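Dremville Kennel and Show Records: Data Card

Maintained by the Agbenyega Registry Office
Contact: Benedicta Mensah, records editor

Summary

The Dremville Kennel and Show Records are a collection of pedigree, litter and show entries for working and herding dogs bred by member kennels of the Dremville district. The current release contains 2,784 individual dogs, of which 2,426 have both parents identified. The remaining dogs have one parent recorded, or none, and are kept in the collection so that their descendants can be linked correctly.

The collection is meant for breeders planning a mating, for show secretaries checking eligibility, and for students of population genetics who need a small, well-kept pedigree with known gaps. It does not replace the registration certificate issued to an owner.

Contents

The release consists of four tables, each supplied as comma-separated text in UTF-8.

dogs: one row per dog, with registry number, registered name, call name, sex, coat color, month and year of birth, sire number and dam number.

litters: one row per litter, with breeder code, number of puppies born and number registered.

shows: one row per placing, with show code, class, placing and judge code.

kennels: one row per member kennel, with kennel code, affix and years of membership.

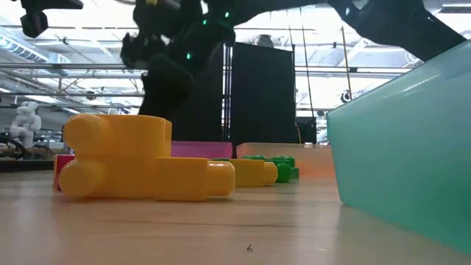

Registry numbers are permanent. When a dog is found to have been entered twice, the lower number is kept and the higher one is retired. Retired numbers appear in the file retired.txt with the number that replaced them. There are 244 such entries in this release, most of them from the merger with the Handale club books.

Sources

Entries come from three sets of books. The Dremville district books form the main part and were transcribed by registry staff from the bound originals. The Handale club books were received when that club closed and were entered by a contractor working from photocopies. The Curkano papers are the private notes of a single herding-dog kennel and cover litters that were never submitted to either body.

The field source in the dogs table gives the origin of each row as D, H or C. Users who require only officially submitted records should exclude rows marked C.

Names and spelling

Registered names are given exactly as written in the source, including the kennel affix and any punctuation. Show titles have been removed from the name field and placed in the titles field, separated by semicolons. Call names were recorded irregularly, and the field is blank for many older dogs. Two dogs with the same call name and birth year should not be assumed to be the same animal.

Coat colors follow the wording of the breeder at the time of registration. "Red," "liver" and "brown" were used interchangeably in the Handale books, and no attempt has been made to reconcile them.

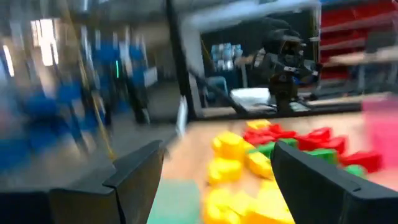 Checking and known errors

A sample of 300 rows was compared against the bound books by a second reader. Disagreements were settled by the records editor, and the corrections are listed in changes.txt. The most frequent fault was a sire and dam entered in reversed order, and the full table has since been tested for parents of the wrong sex.

Dates of birth in the Curkano papers are sometimes the date of sale. Where this is suspected, the field birth_note contains the letter S. Show placings are incomplete before the district adopted printed catalogs, and the absence of a placing does not mean that a dog was not shown.

Health results are not included. Hip and eye certificates belong to the owner, and requests for them should be directed to the kennel concerned.

Privacy

Owner names and addresses have been removed. Breeders are identified by kennel code only, and kennels that asked to be withheld are listed without an affix.

Use and citation

The tables may be copied and used without charge for breeding, study and teaching. Commercial pedigree services must obtain written permission before reproducing any table in full. Please cite the collection as "Dremville Kennel and Show Records, Agbenyega Registry Office."

Corrections

Corrections should be sent in writing to the records editor with the registry number, the field in question and a copy of the supporting document. Accepted corrections are entered each September and appear in the next release.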